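Horance Bimanual Tidying Project
Progress report, second period
Submitted to the Gasirar Fund by the manipulation group, Antunes Laboratory

1. Status

Work package 2 (view selection for grasping soft items) is complete except for the held-out tests. Work package 3 (two-arm coordination) began in January, one month later than planned. The delay came from rewiring the right arm after repeated dropouts on the gripper line. No change to the budget is requested.

2. Question addressed this period

The first report showed that a policy trained only on the fixed overview camera reached rigid items reliably but often closed on empty space when the target was cloth. We proposed that the wrist view should be weighted more heavily during the last part of the approach, and that the weight should be learned from demonstrations. The period was spent building and testing that mechanism.

3. Method

Demonstrations are teleoperated on the two-arm table at the Kosgate site. The operator starts from a scattered layout and moves items into a bin. The training set for this period holds 430 demonstrations, all recorded with synchronized overview and wrist streams. Joint positions and gripper opening are logged with each pair of images.

The policy encodes each view separately. A small gating network then assigns a weight to each encoding at every control step, and the weighted sum is passed to the action head. The gate receives no label telling it which camera to prefer. Three baselines were trained on the same data: overview only, wrist only, and both views with equal fixed weights.

The two views supply different information. The overview camera gives the relative position of both arms and the items between them, but an arm can cover the item it is reaching for. The wrist camera shows the cloth outline and the open fingers together, at the cost of losing most of the table. 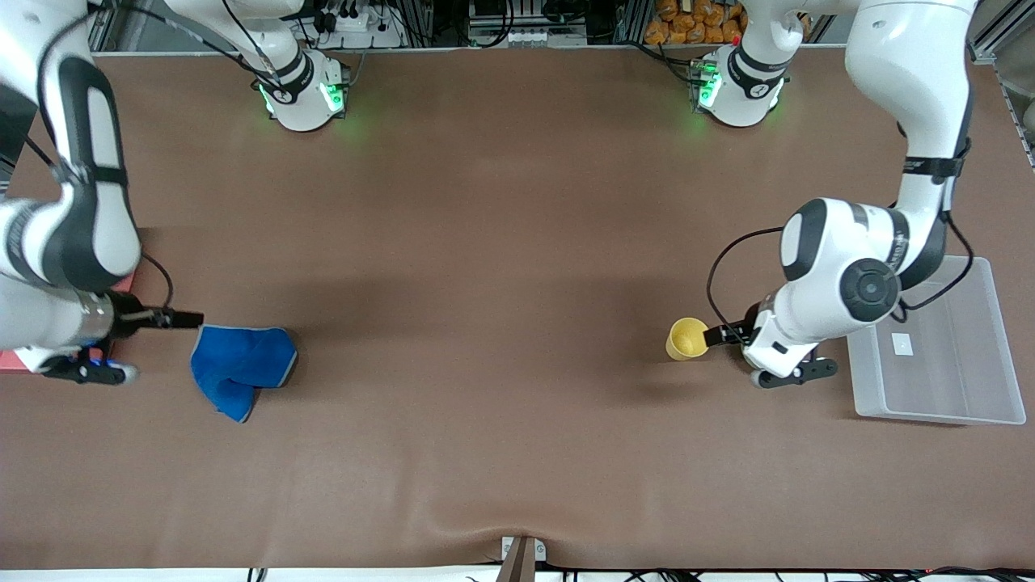
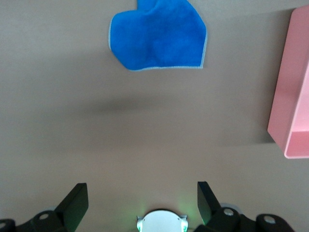 Figure 1. Blue cloth on the work table, seen from the fixed overview camera (first) and from a wrist camera (second).

4. Results

Each policy was run for 20 trials per item class. A trial counts as a success if the item is lifted clear of the table and released inside the bin without operator help. On cloth, the gated policy succeeded in 15 trials and the overview-only baseline in 4. The equal-weight baseline fell between the two. On cups, the gated and equal-weight policies could not be separated with this number of trials.

Gate values behaved as expected in most runs. The overview weight dominated during transport, and the wrist weight rose as the gripper came down over the target. In the failed cloth trials, the most common pattern was a late switch: the wrist weight rose only after the fingers had begun to close. The second most common failure was a grasp on a single layer at the hem, which slipped during the lift.

The wrist-only baseline performed poorly whenever the target began outside its view. It had no means of searching and tended to drift toward the nearest bin edge.

5. Problems

Shadows cast by the arms remain a source of error. Brightness augmentation reduced this but did not remove it. Cable movement near the grippers also changes the overview image between sessions, and policies trained on one cable arrangement lose some accuracy on another. Cable routing is now checked against a reference picture at the start of each session.

6. Plan for next period

Held-out tests will use cloths of different size and color from the training set. The gate will be given a short history of gripper height, with the aim of correcting the late switch. Two-arm trials will start with one arm lifting the cloth while the other keeps clear of the bin. Data and training code for work package 2 will be transferred to the Horance archive once the held-out tests are finished.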